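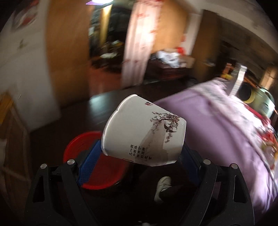

Item 2, household tidying. Ginette Chevalier reported on whether the Zusari unit can yet clear a bedroom unaided. Of 264 attempts at light objects, 40 ended in a crushed or dropped item. Paper cups remain the hardest case. With a cup on its side, one blue pad bearing just beneath the rolled rim and the other at the base end, the wall between has little to stiffen it, and grip force must be set low. Printed cups with lettering also confuse the object labelling.

Ruotsalainen asked whether bedding was in scope. It is not before June.

Agreed: the unit is not ready for unsupervised chores. Flonus to supply softer pads. Chevalier to repeat the cup trials at reduced force and circulate the figures.

Item 3, shop-floor restocking (Wisis). Deferred.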